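Re: [cimberg-users] Hand guiding vs remote for bin demos
Date: 23/05/2023

> We have the Husora controller set up for both hand guiding and remote
> operation. Is there any reason to prefer one for recording bin picking
> demos? Hand guiding is a lot quicker for our people to learn.

We tried both in December and kept remote. With hand guiding, the force the operator puts on the wrist ends up in the torque log, and the Cimberg filter does not remove all of it. Near the bin walls it was worse — people lean on the arm without noticing.

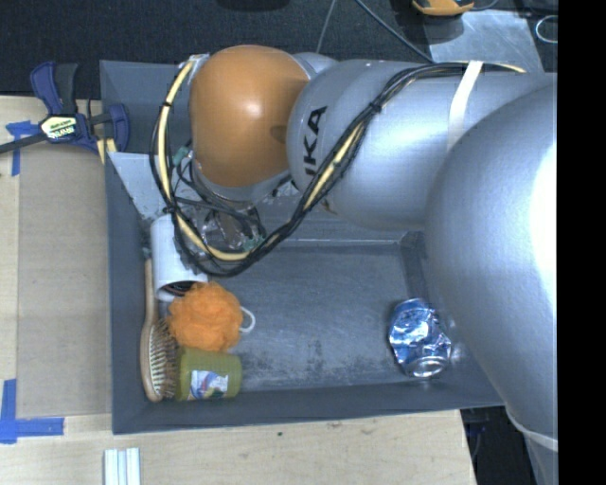
Remote takes longer per pick, and new operators need 2 sessions before their recordings are usable. Out of 800 remote demos we threw away very few, mostly for pauses over 3 seconds in mid-approach. Set the pause limit in the Trumard recorder and it will flag those for you.

If you stay with hand guiding, record the path once by hand, replay it, and log only the replay. Put the items back where they were first. The Strazds export script expects one log per demo, so delete the hand pass before you run it.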